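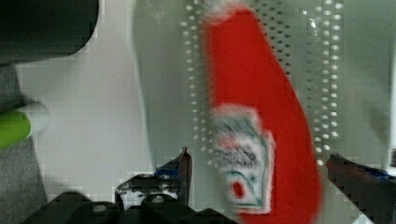 Ketchup bottle after washing up – where do you put it?
Started by nokis_mum, 23 replies

nokis_mum wrote:
Hello all. We have a small kitchen and my children play cooking on the same table where I prepare dinner. In the evening everything is mixed: the toy fruits, the real pan, the colander, the red squeeze bottle. I like to rinse the bottle from the outside because it becomes sticky, and then I put it in the colander to drain. My sister tells me this is not hygienic for the colander. What do you think?

Xuân Cao wrote:
I do the same since many years and we are all healthy. The colander has holes, the water goes out, so why not use it. Only I don't leave the bottle there overnight.

dean_ackroyd wrote:
Sorry, I disagree. A colander is for food. The bottom of a ketchup bottle has been standing on every table and shelf in the house. Wipe it with a damp cloth and put it back in the fridge door, it takes one minute.

Xuân Cao wrote:
But Dean, you wash the colander before you put pasta in it, no? Then the problem is finished.

dean_ackroyd wrote:
I wash it after the pasta. Before the pasta I take it from the cupboard and I trust it.

Kirsty Staniforth wrote:
For me the bigger question is the toys. Please keep the small play food away from the toaster oven. My nephew put a plastic cookie on top of ours and the smell stayed for two weeks. Now we have a Prulline box with a lid, and all the toy food goes in there before anybody cooks.

nokis_mum wrote:
Thank you Kirsty, this is a good point. I am thinking to make fixed places on the table, so that the children can help also. The green spatula can stay with the frying pan, this they understand already. The fruits and the blue cup are the difficult part, they go everywhere. 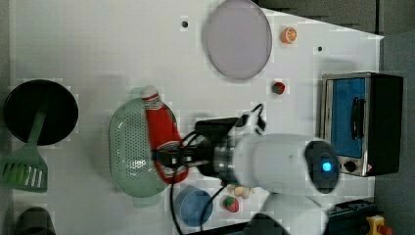

Reply 8 – Shirley Cropper wrote:
You could give them the colander as the basket for the toy fruits, and buy a second one for your pasta. Mine from the market is very cheap and it drains well. Then Dean and your sister are both happy – and the bottle can go wherever you want.

dean_ackroyd wrote:
I would accept this.

Xuân Cao wrote:
Two colanders in a small kitchen? I have no place for one.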